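# Bootloader unlock on the Pallateck tablet: wait for the update or go now?

**quillfeather**

I've got a Pallateck tablet that I picked up second-hand and I want to put a custom ROM on it. The stock software is slow and the maker hasn't pushed anything new for ages, apart from the November 2018 patch, which I haven't installed yet.

The unlock tool everyone links to is Gautam. The page for it says it works on "all current firmware" but the page is older than the patch. Does anyone know whether the patch closes the hole? I'd like the security fixes if I can have both, but I'd rather have the unlock if it comes down to one.

**moss_and_wire**

Don't install the patch. I did, and Gautam now stops at the second step with a "device refused" message. I tried two cables and two computers and got the same thing every time.

If you're still on the older firmware, turn off automatic updates first. It's under About, then System, then the three dots. The tablet downloads the patch in the background and installs it on the next restart if the battery is above half.

**Tarn77**

That isn't everyone's experience. I'm on the patch and Gautam worked for me. I unlocked it last night.

**moss_and_wire**

Did you unlock it after patching, or had it been unlocked before and you locked it again? Those are different. A tablet that has been unlocked once keeps a flag, and the tool takes a shortcut when it sees it.

**Tarn77**

I bought it used, so I can't say. It's possible the last owner had unlocked it. It had stock software on it when it came and no warning on the boot screen, which is why I assumed it was untouched.

**moss_and_wire**

The warning goes away when you lock it again. The flag doesn't. I'd guess that's your answer.

**quillfeather**

Mine is used as well, so it could go either way. Is there a way to read the flag before I do anything?

**bracken_lane**

Yes. Boot into the service menu (hold volume down and power until the logo appears, then let go of power only) and look at the last line. If it ends in 0 it has never been unlocked. If it ends in 1 it has. You can get out of the menu again without changing anything by holding power.

While you're there, write down the board revision. There are two of them, and Gautam needs a different file for each. The wrong file won't break it but you'll waste an evening.

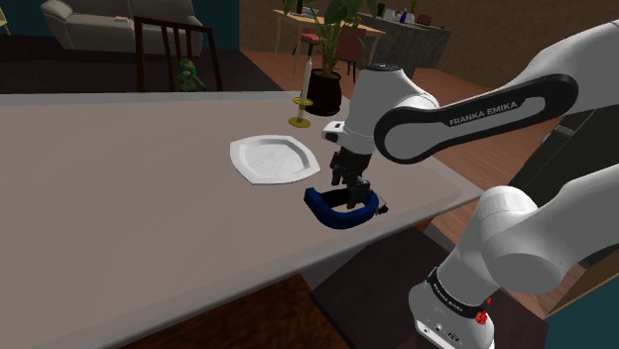
Also do a full backup before you start. The unlock wipes everything, including the internal storage. People read "factory reset" and think their photos are safe because they aren't apps. They go too.

**oldharbour**

I'd question whether it's worth it at all. I ran Bunora on mine for a few months and went back to stock. It's quicker, I'll give it that, but the camera never focused properly and video apps would only play at low quality because the copy protection keys are lost when you unlock. Those keys don't come back when you lock it again. That part should be at the top of every guide and it's usually at the bottom.

**bracken_lane**

The keys are a fair point. The camera was fixed in the later Bunora builds though. Which one were you on?

**oldharbour**

Whatever was current in January. I haven't tried it again.

**bracken_lane**

That was the old camera driver. It has been replaced. Focus is fine on mine now, including close up. Low light is still worse than stock.

**quillfeather**

Checked the service menu. The last line ends in 0, so never unlocked, and I'm on the older board. Automatic updates are off.

I don't watch films on it so the keys don't bother me much. I mostly use it for reading and a bit of browsing. How much free space does Bunora leave? Mine is the small model.

**Tarn77**

More than stock does. The stock image has a lot of shop and news apps you can't remove. The recovery partition needs 400 MB and you should leave another 200 MB clear for the update files, otherwise updates fail halfway and you have to start again from the computer.

**jettywalker**

Has anyone looked at the Jetau method? It doesn't unlock the bootloader, it just gives you root until the next restart. You could remove the junk apps that way and keep the keys.

**moss_and_wire**

I looked at it after Gautam failed. It does run on the patched firmware. I don't like it much because the installer is closed and it wants network access while it runs — there's no good reason for a local exploit to need that. I did it with wifi off and it complained but carried on.

**jettywalker**

It uses the network to fetch the offsets for your firmware. If you're on a common build they're already included, so it carries on without. I agree it ought to say so.

**moss_and_wire**

It ought to publish the source as well. I wouldn't put it on a tablet with my email on it.

**jettywalker**

Fair enough, but Gautam was closed for its first few releases and people used that happily.

**bracken_lane**

They did, and some of them were told not to by me. Can we keep this one to the unlock? There's a Jetau thread already.

**quillfeather**

Backup is done and I ran Gautam with the file for the older board. It sat on step two for long enough that I nearly pulled the cable, then carried on by itself. Bootloader now shows as unlocked and Bunora is on. First boot was very slow, after that it's been fine.

One problem: the screen doesn't rotate. Is there a setting I've missed, or is it the sensor?

**Tarn77**

Swipe down twice and check the rotation tile, it's off by default. If that does nothing, flash the sensor package from the same download page and clear the cache afterwards.

**quillfeather**

It was the tile. Thanks.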